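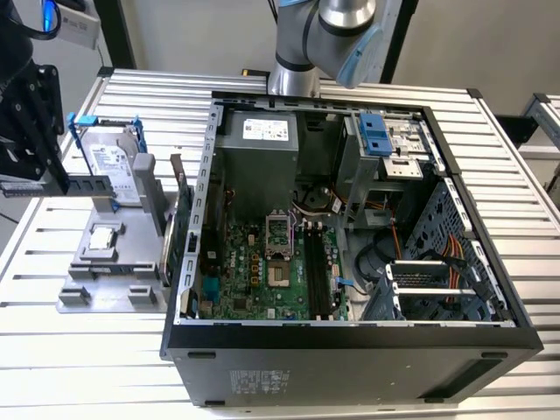 PROGRESS REPORTS / Keravach Refurb Project

April update for the Heywood fund

Hello again from the Firkincombe workshop! It's been a busy stretch and I've got a lot to tell you, so bear with me.

The big news is that the old office desktops are finally getting opened up. We've logged 1053 machines out of the 2047 on the Tretar donation list, so we're a bit past halfway (hooray!), and the shelves by the loading door are starting to look like shelves again.

I've settled on a way of working that I like. The tower goes down on its side, side panel off, and we start with the processor and the memory. On the Dell board in the photo the socket lever is up, the socket is empty and so are both of the long memory slots. The power supply, the drive cage with its blue latch and the hard drive bay are still in the case. I used to start with the drives, but I kept getting tangled up in those orange and red SATA cables and losing my place.

Memory is our sticking point. We have plenty of small sticks and not nearly enough of the bigger ones, and I'd like to move 2 hundred dollars over from the packaging line to buy more, if that's okay with you. Packaging is well under budget (the school district keeps giving us boxes!).

Next up: finishing the board checks, wiping the drives and getting the first 6 rebuilt computers over to the library. I'll send the parts spreadsheet separately, once I've fixed the column I broke.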